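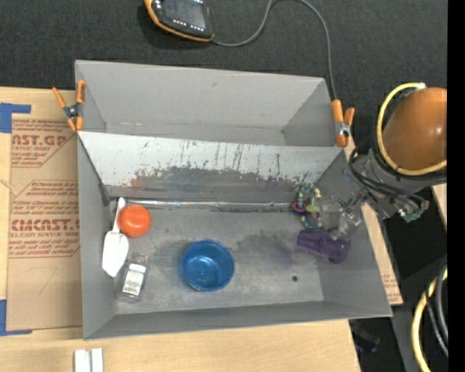 A few posts on clearing out a rental unit, now that I've handed back the keys to the one in Prirnham. I had it for 46 months. I meant to have it for 2.

The reason I got it was a gap between leases. The new place wasn't ready, the old place wanted me out, and a storage unit was cheaper than a second moving truck. That part of the plan was fine. I'd do it again.

What I did wrong was fill it with things I hadn't sorted. I packed the kitchen junk drawer by turning it upside down over a box. I taped the box shut and wrote KITCHEN on it. Almost four years later I opened it and found dead batteries, takeout menus and a key I still can't match to a lock.

The rent went up every February. Never by much. The letter came in the same envelope as the ads for packing tape and I paid it every time, because the raise was always less than the trouble of moving out.

In the end I'd paid a little over 3,000 dollars. I went through the bank statements one evening and added it up. I don't recommend doing that right before bed.

For comparison, I tried to work out what the stuff was worth. The couch sold for 60. The bookcases went for free to whoever would carry them down. The rest I would not have noticed missing.

Someone asked which company. It was Clerkavdale Storage, and I don't have a complaint about them. The building was dry, the gate worked, and when I called to cancel they told me the notice period and that was the end of it. The bill was my own doing.

Do check your notice period, though. Mine was a full calendar month, so giving notice on the third cost me the same as giving it on the thirtieth of the month before would have saved. Read that page of the contract before you pick a date.

Also check whether your insurance is still going. I was paying for a policy through the storage company and I was also covered under my renter's policy up to a limit. I had never compared the two. You may need both. I didn't.

How I did the clearing out: one shelf per visit. I tried doing the whole unit in a day first and ended up sitting on a box of tax papers reading old birthday cards. One shelf is short enough that you finish it and go home.

Anything I wanted to keep had to go home in the car that same visit. If I wouldn't give up trunk space for it, I put it in the donate pile. This settled most of the arguments I was having with myself.

The boxes marked MISC were the worst. There were a lot of them. If you are packing right now and you are about to write MISC on a box, please stop and write down three things that are in it. That's enough. You'll be able to tell later whether you care.

Cardboard does not do well on a concrete floor, even in a dry building. The bottom layer had gone soft and a couple of boxes gave out when I lifted them. Put down a pallet or some scrap boards first. I knew this and didn't do it.

Papers took the longest. I kept tax returns, the car title and anything to do with a house or a loan. I shredded the old utility bills and pay stubs. If you aren't sure how long to hold on to something, look it up before you shred it. I wrote "ask" on one folder and it came home with me.

The shredding I took to a copy shop that charges by the pound. My home shredder overheats after a few minutes and then has to rest for half an hour. Paying by the pound was worth it.

Photos: I did not sort them at the unit. I put them all in one suitcase and took the suitcase home. Sorting photos in a cold hallway under a light that's on a timer is not a good way to make decisions.

About that light. It shuts off after a while and you have to walk to the end of the hall and back to wake it up. Bring a headlamp. I started bringing one on the fourth trip and everything went faster.

Donations went to two places. The Du Plessis thrift store took dishes, lamps and books. They don't take mattresses, car seats or anything with a missing cord. Call first. Their list changes and there is nothing sadder than driving a mattress home again.

The mattress went to the county transfer station. There was a fee, which I paid at the window. They want the load tied down and they do look.

Electronics go on a separate day where I live. I had an old monitor, a printer and a bag of chargers. The bag of chargers I should have thrown in with the electronics years ago. I kept it all that time in case one of them fit something.

Someone else asked about selling things. I listed the couch, a desk and a bicycle. The couch and the bicycle sold. The desk had three people say they were on their way, and none of them came. I gave it a week and then donated it. Set yourself a deadline, because every item waiting on a buyer is another reason to keep paying rent on the unit.

Price low and say exactly what's wrong with it. I wrote that the bicycle needed a new chain and tires. The buyer already had both at home.

Things I was glad to find: my good winter coat, a cast iron pan that needed a scrub, the manual for the sewing machine. Also the sewing machine.

Things I had replaced while they were sitting in storage: an iron, a drill, a set of measuring cups, two umbrellas. I paid to store a drill and then bought another drill.

Leaving the unit was simple. Sweep it, take your own lock off, and take a picture of the empty floor with the door number showing. Mine was 621. I emailed the picture to the office and asked for a reply saying the account was closed. They sent one the next morning.

Then watch your card for one more billing cycle. Autopay has a way of going one extra round. Mine didn't, but it did at the place I used years ago in Clurnberg, and it took three phone calls to get it back.

A couple of people have said they use a unit all year and it makes sense for them. Sure. If you have seasonal work gear or a small apartment and you're in there every few weeks, that's a different use. I'd been inside mine twice in the last year before I started clearing it, and one of those times was to look for the coat.

The thing that finally got me to do it was the latest rent letter. The amount was ordinary. I just happened to open it while the last one was still on the counter.

To the person asking if they should get one for a move coming up: go ahead, but put the end date on your calendar the day you sign, and put a reminder ahead of it that's longer than the notice period. Pack the junk drawer properly.

I still have the key from the kitchen box. It's small and brass and says nothing on it. It's in the new junk drawer.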